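Lab notebook, bench 2 and mockup bathroom
November, entry started 9:40
Entered by: gripper bench

Third morning with the Flundard fingers on both arms. Kauppinen parallel jaws are back in the drawer for now. I said last week I expected no difference worth the money and I still mostly expect that, but I want it written down properly before anyone orders a second pair.

What the Flundard brochure says: the linkage keeps the tips aligned over the whole stroke, thin objects are picked "reliably", no recalibration needed after a swap. What I have: a homing routine that had to be run twice after the swap, and a tip offset I had to put in by hand. So the last claim is gone already. To be fair the Kauppinen set needed the same treatment in the summer and I didn't complain in writing then.

Bench numbers first. 100 pinch cycles on the folded cloth, left arm only, same start pose every time. 6 drops. All 6 were in the first part of the run, before I lowered the closing speed, which makes the figure close to useless as a comparison, because the Kauppinen run was done at the slow speed from the start. Needs repeating. I don't want to see "94 percent" in anybody's slides.

Holding current on the right gripper crept up during the long hold. Logged it and left it. Could be the actuator, could be the controller reading its own noise. The Lurkov controller has done this before with a gripper that had no load on it at all, so I am not blaming the fingers yet.

Moved to the bathroom at 11:15. The bench flatters everything. Flat table, good light, object where you put it. In here there is gloss on most surfaces and the arms have to come in low, and the depth camera (Nulura, the older one) gives a ragged edge on anything white against pale tile. I have complained about that camera for months. Swapping grippers while keeping that camera is a bit like testing tires on ice – you learn something, mostly that there is ice.

Task for today is lid and seat, then strap. The strap is the yellow one tied through the seat. It gives the fingers something soft to close on, and I have mixed feelings about it. If the product only works on toilets with a strap on them then we have tested the strap. On the other hand the thin edge of a seat is a bad first target for any two-finger gripper and I would like to see one clean pull before we make it harder. I'll note every result as "with strap" so this doesn't get lost in the write-up.

Things to watch:
- pointed tips near a glossy rim. If they skate, stop, don't retry with more force
- right arm near the wall bracket on the low approach. The planner doesn't know about it
- keep the left arm out of the way of the red bottle unless we are using it
- side panel of the bidet seat. The wrist is wide and the buttons are small

Tip spread when open looks generous from the head camera, more than the task asks for. Wide open is fine in free space, but it costs clearance in the corner by the outlet. I would set a smaller pre-grasp opening and only go wide for the lid. Colleagues disagree, see below.

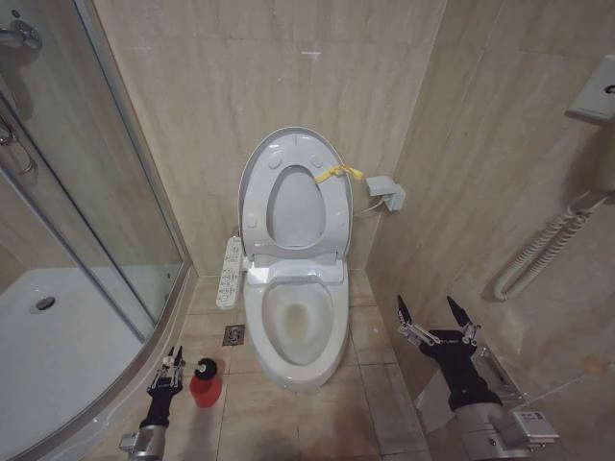
Read the draft of this over lunch and I think you're too hard on the opening width. With the Kauppinen jaws we lost most of our grasps because the camera was off sideways and there was no room to absorb it. A wide pre-grasp hides a poor camera, and a poor camera is what we have. Keep it wide, fix the planner so it knows the bracket is there, and then argue about clearance.

Fair on the first half. I don't like hiding a camera error with finger travel, it comes back later as a mystery, but I'll run both openings and log them separately.

Cost, for the record: 1,970 for the Flundard pair, 195 for a set of spare tips. The tips are the part that will wear, and I'd want to know how many sets a month we go through before calling this cheaper than anything.

To do, afternoon:
- repeat the 100 cycles at slow speed, right arm as well
- Kauppinen set back on one arm for a same-day comparison
- put the bracket into the collision model
- ask Lurkov about current drift at idle, again

No verdict on the fingers yet. Stopped at 12:50, batteries on charge.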